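Rikell Bin Planner

Software for grasp selection and motion planning in open bins

Overview

Rikell Bin Planner is a software package for picking parts out of bins with a six- or seven-axis arm. It takes a depth image and a model of the bin, works out which parts can be reached, and sends a collision-checked path to the arm controller. It is made by Tostmont and runs on an ordinary Linux PC next to the cell.

What it does

Part detection. The detector is trained on simple geometry first: blocks, cylinders, flat plates. For these shapes you enter the dimensions and a color range. Other parts need a CAD file. Bare metal bins give glare and false edges, so the detector masks the floor and walls using the bin model before it looks for parts.

Grasp ranking. Each candidate grasp is scored on finger clearance, distance from the nearest wall and tilt of the part. Parts lying close against a wall are scored low and left until a better approach opens up. You can change the weights in the settings file.

Path planning. The planner checks the whole arm, the gripper and a padded volume for cables and hoses. Clamps, fixtures and anything else attached to the bin rim should be entered as obstacles. The default padding is 2 cm and can be set separately for each link.

Logging. Every attempt is saved with its depth image, the chosen grasp, the rejected grasps and the controller response. The Alteo viewer, included in the license, plays these back in step with the arm pose.

Setup

Fix the bin to the table before calibrating. If it moves, run the bin fit again from the Tools menu. Camera calibration uses a printed target and takes 47 poses, which the arm runs through without supervision. A first cell usually takes around a day to set up, including the obstacle model.

Specifications

Planning limit: 2,000 candidate paths per cycle
Built-in part shapes: 118
Camera mounting: fixed, above or beside the bin
Interfaces: Python, C++, ROS 2
Gripper types: two-finger, vacuum
License: per cell, with updates included

Not included

The package does not contain a safety controller and does not replace one. Arm, gripper, camera and PC are bought separately. Parts that tangle, such as springs and hooks, are not supported in this version.

Support

Questions about drivers and calibration go to Danica Ivanov at Tostmont. Release notes for the July update are on the downloads page.
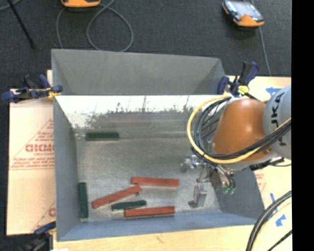
Edivaldo Fontes wrote that the grasp ranking worked well on his parts once he raised the wall distance weight, but he would like to change it per bin without restarting the planner.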